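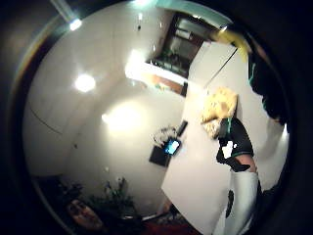
Rillbridge library annex to reopen in April after lighting and interior work

RILLBRIDGE – The upstairs rooms of the Rillbridge library annex will reopen to the public in April, following a winter of work on the lighting, the walls and the heating controls.

The annex, a former dental office next to the main library on Gruvlow Street, has been closed to visitors since the fall. During that time the reading room and the small workroom behind it were repainted white, new ceiling lights went in, and the old thermostats were taken out and replaced with wall units that have a lit screen.

"People told us for years that it was too dark to read up there after four in the afternoon," said Liên Lò, who manages the annex. "We had table lamps everywhere, and the cords were a problem. We wanted the light to come from the ceiling and the tables to be clear."

The upstairs floor measures 1044 square feet. Before the work it was lit mostly by fluorescent tubes, several of which had failed and could no longer be matched. The electrical contractor, Tonitz, replaced the tubes and rewired the switches so that each room can be dimmed on its own.

Wood trim was kept where it could be. Lò said the original plan called for painting all of it white to match the walls, but that staff and regular visitors asked for the brown wood to stay. Two damaged sections near the stairs were cut out and patched, and the rest was cleaned and oiled.

"It's the one thing in the building people notice," Lò said. "I got more mail about the wood than about the opening hours."

The wall controls caused the longest delay. The first set would not work with the building's boiler, and the replacements arrived five weeks late. Visitors will not be able to change the temperature themselves. The rooms will be kept at a set level during open hours and turned down at 7 p.m.

The library has also moved its local history boxes out of the basement and into the annex. The collection takes up 35 boxes of letters, maps and store ledgers, most of it from the years when the Tello cannery was the largest employer in town. Boxes can be requested at the downstairs desk and read upstairs. They cannot be borrowed, and food and drinks other than water are not allowed near them.

A further 3000 photographs from the same collection are still being sorted. Lò said she expects the first of them to be available by the end of summer, though no date has been set.

Seating will be limited at first. The reading room has places for 20 people, fewer than before the closure, as the old folding tables have been given away and only part of the new furniture has been delivered. The remaining chairs are on order. Groups that used to meet in the reading room, including the English conversation class and the chess club, will stay in the main building until they arrive.

The workroom can be reserved for up to two hours at a time. Reservations will be taken by phone or at the desk beginning the week before the reopening. There is no charge for residents with a library card.

Access to the upper floor is by the stairs or by the elevator in the main building, which connects to the annex through the second-floor hallway. The side entrance on the parking lot will remain locked until the outside steps are repaired. That work was put off when the ground froze and is now planned for May.

Parking is not affected, but drivers should expect one or two spaces near the side entrance to be blocked off while the steps are rebuilt.

The annex will be open from 10 a.m. to 7 p.m. on the same days as the main library. Staff will be upstairs through the first afternoon to show visitors the rooms and explain how to request boxes. Books due during the closure can be returned at the main desk or in the drop box out front – the annex drop box has been removed and will not be replaced.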